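Cups, Mostly Cups
Dakel project gallery
Posted by Urho Nurmi, 5 March 2023

When people hear that Nghĩa Ngô and I work on robot grasping, they picture something with a bit of drama in it. We work on drinking cups. More exactly, we work on see-through plastic drinking cups, which a depth sensor treats more or less as a rumor. The method is called Nenar, and it was named late in the evening by two people who had been looking at tumblers since lunch.

The idea is simple enough to fit on one slide, and Nghĩa has made me do it. Instead of asking the depth sensor where the cup is, Nenar looks for the rim in an ordinary color view from the wrist, guesses which way the mouth is pointing, and closes the fingers over the wall of the cup near the rim. Then it looks again and decides whether it believes itself. The second look is the part we wrote the paper about. The first look is the part that took a year.

Training used 1000 short demonstrations, driven by hand. I did 300 of them. Nghĩa did the rest and has brought it up twice.

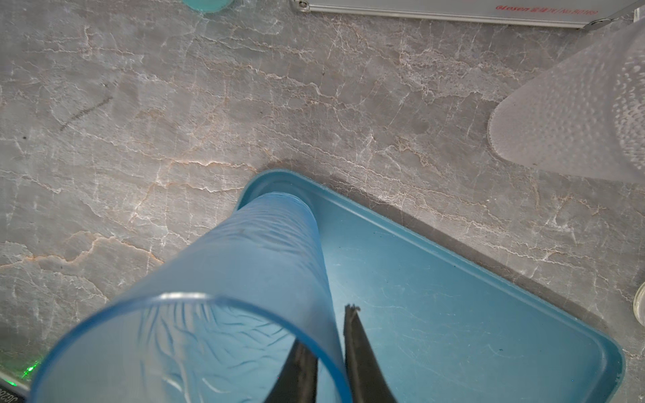

A rim is a generous thing to aim for when a cup is standing up straight. Once the cup is tilted, the circle becomes an ellipse, the far wall shows through the near wall, and our earlier detector would report two rims and ask us to choose. The current version picks the one closer to the fingers. I would love to tell you this came out of the math, but it was a one-line fix that Nghĩa put in while I was getting coffee, and it was worth more than everything I did in August.

Marble was Nghĩa's idea too. Our first results came from a plain white table, where the method did so well that we got suspicious of it. Veined stone has edges going everywhere, and a frosted cup lets a good many of them through. We moved the tests to a marble counter and the success rate fell off a cliff, so that is where we stayed.
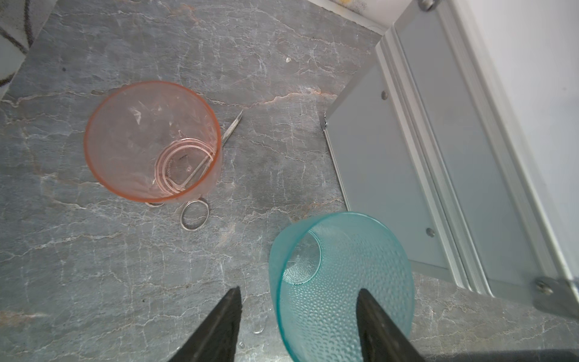 Teal cup on its side between the fingers, pink cup upright with scissors partly beneath it.

Clutter gets its own section in the paper. We ran 200 test trials with other objects left on the counter, and the rule was that neither of us could tidy up between them. I found this harder than the robot did. Most of the failures were bumps against a neighboring cup, followed by a perfectly good grasp of a cup that had since moved elsewhere. The confidence check catches many of these. It also calls off a few grasps that would have been fine, and we have decided to describe that as caution.

Dimpled cups, for the record, are easier than smooth ones. All those little bumps give the detector something to hold on to. We had predicted the opposite, in writing, in the grant proposal.

The code will go up on the Dakel page once I have taken out the comments addressed to Nghĩa. If you are in Fultley and own an awkward cup, we already have 25, but bring it anyway.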